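Who Turned Up? Public Hearings and the Redrawing of the Esness Council Wards
Student project report, Local Government and Society, December 2019
Signe Kjærgaard and Chenxi Xie
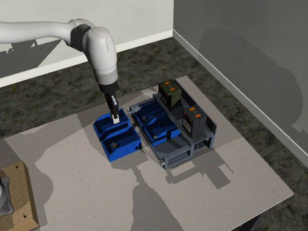 Figure 1. Simulated arm holding a white block over the rear compartment of a blue two-part bin, with a dark grey rack to the right.

1. Why we chose this

When we started looking for a project, both of us had the same rather vague wish, to write about something close to home that people had really argued over. Signe grew up in Esness and remembered her parents grumbling at the kitchen table about being moved from one ward to another, and Chenxi had just finished the module on voting systems and was keen to see how the theory looked when it met a village hall with bad heating. So the ward review it was, and we have enjoyed it far more than we expected to!

The council had to redraw its wards after the new housing at Mangundap filled up. One ward had grown much larger than its neighbours, and a vote there was worth a good deal less than a vote in Itedine, up at the quiet end of the district.

2. What we did

We read the minutes of all the public hearings, which the clerk's office kindly let us go through in the reading room, and every written comment sent in before the deadline in July. There were 641 of these. Some were a single line (one said only "Leave us be") and others ran to several pages with hand-drawn maps. We sorted them by the ward the writer lived in and by the main worry expressed. We also spoke to 18 residents, mostly over tea, and we are very grateful for their patience with our recorder.

3. What we found

The hearings were small. The best attended, at Itedine, drew 31 people, and the one at Mangundap drew far fewer, although that was the area with the most to gain from new lines. Several people there told us they had thought the meeting was about parking.

The written comments leaned the same way. A petition from Itedine against joining with Mangundap carried 1328 signatures, and the councillors mentioned it again and again in the final debate. The plan they approved kept Itedine whole and split the new housing between two wards – a result that evened up the numbers but left quite a few of our Mangundap residents puzzled about who to ring when the bins are missed.

4. Some doubts

We can't say that the petition changed the vote. Two councillors had spoken for keeping Itedine together before it was handed in, and the minutes are short on reasons. The people we spoke to were also those who were at home in the daytime, so working parents are thinly represented, and we would plan our visits differently another time.

5. Suggestions

We would like to see the next review hold an evening hearing in each ward, with the old and new maps on the wall side by side. The notices should say in the first line that the meeting is about voting. A copy of this report has gone to the clerk's office, and our table of comments can be borrowed from the department library.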